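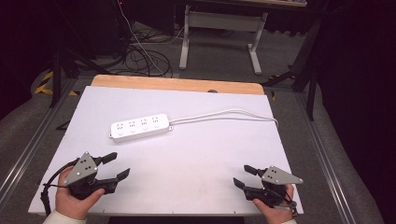 Power Strips I Have Known

24th September

Every household has a drawer it doesn't discuss. Ours is a cupboard, and when we moved out of the Purmont apartment it gave up its dead: power strips, mostly, plus the adapters that had married into the family. My partner, Arnar Hauksdóttir, wanted to throw out the lot. I wanted to keep the lot. We settled on a gallery.

The pictures are in the order I found a place to put things down. Click any of them to go larger, if your day has come to that.

White strip, four sockets

The plain one, on a white board with its cord wandering off to the right in a lazy loop. Four places to plug things in, spaced far enough apart to suggest that somebody, somewhere, once met a phone charger. I have owned grander strips and trusted them less. It sits a little crooked, and so do I.

A note on cords

You can tell a lot about a person by how they put away a cord. Þórey Briem winds hers in a figure eight and fastens it with a strip of fabric she hemmed herself. Bent Hjaltadóttir wraps his around his elbow like a man bringing in a boat. I put mine in a bag with the other cords and let them work it out. By May they had formed a government.

If you're after a method, Þórey's is the good one. Loose loops, wider than your hand, plug end on the outside. Don't wrap the cord tight around the strip, however tidy it looks -- the bend where the cord goes in is the first part to give up.

What stayed

Two strips made the cut. The white one went to the desk, where it runs the lamp, the monitor and a radio that only gets one station and is proud of it. The other is a long beige Gudton with a switch that clicks like a disapproving aunt. That one lives behind the couch and comes out for holidays.

What went

A Lavoie travel adapter for a country none of us has visited. A strip with a cracked end, which had been "fine for now" through two apartments. An extension cord painted the same green as our old hallway, baseboard and all, by yours truly. All of it went to the electronics bin at the recycling center, where the woman at the gate looked into my box and said, "Another one."

Before you start your own

Unplug everything first. Look along the whole cord for nicks and flat spots, and sniff the sockets for anything toasty. Don't plug one strip into another, even at Christmas -- yes, Arnar, even for the village with the skating pond. And put a bit of tape on each plug saying what it belongs to. I labeled ours and have been insufferable since.

Next gallery: lids, and the containers they claim to fit.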